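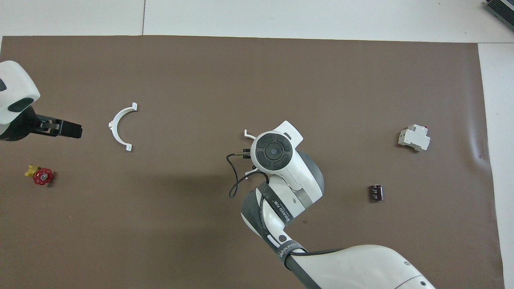 Chapter 4
Live Sound for Small Ensembles: Gain Structure and the Signal Path

4.1 Introduction

A performance by a small ensemble passes through a chain of electrical stages before it reaches the listener. Each stage adds a little noise and each has a ceiling above which the waveform is clipped. Gain structure is the practice of setting the level at every stage so that the signal stays well above the first and safely below the second. Most faults that audiences describe as a harsh or muddy sound can be traced to a poor setting near the start of the chain, where later adjustments cannot repair it.

Chapter 3 dealt with microphones and pickups as sources. This chapter follows the signal from the stage box to the loudspeaker. Equalization is mentioned only where it changes level; a full treatment is left to Chapter 5.

By the end of the chapter, the reader should be able to:

draw the signal path for a vocal and guitar duo
set input gain from a normal rehearsal passage
explain the difference between input gain and fader level
locate the stage at which clipping first occurs
calculate a simple delay time for a second pair of loudspeakers

4.2 Terms used in this chapter

Headroom: the difference, in decibels, between the working level of a signal and the level at which the stage clips.

Noise floor: the level of unwanted signal present when no source is playing.

Unity gain: a setting at which a stage neither raises nor lowers the level passing through it.

Pad: a fixed reduction applied ahead of the preamplifier, normally used with loud sources such as a snare drum or a guitar cabinet.

4.3 The reference venue

Worked problems in this chapter refer to the Songate, a hall at Zilau with a low stage and a flat floor. The hall has a volume of 2280 cubic metres. The main loudspeakers stand at either side of the stage, and a second pair is hung halfway down the room. The touring act in the problems is the El-Sayed Quartet: voice, electric guitar, double bass and drums. Their programme is blues and early soul, with wide changes in loudness between verse and chorus – a useful test of headroom.

4.4 Setting input gain

Input gain is set with the channel fader down and the channel meter in view. The performer plays the loudest passage of the set, and the gain is raised until the peaks sit below the clip point with an allowance for the performance itself. Singers in particular tend to work harder in front of an audience than at a sound check.

A common error is to set gain while the performer speaks into the microphone. Speech at a sound check is much quieter than a sung chorus, and a gain chosen in this way will overload the preamplifier during the first song. Lowering the fader then makes the distortion quieter but does not remove it.

Once input gain is set it should be left alone. Where monitor sends are taken after the preamplifier, any change to the gain also changes what the performers hear on stage.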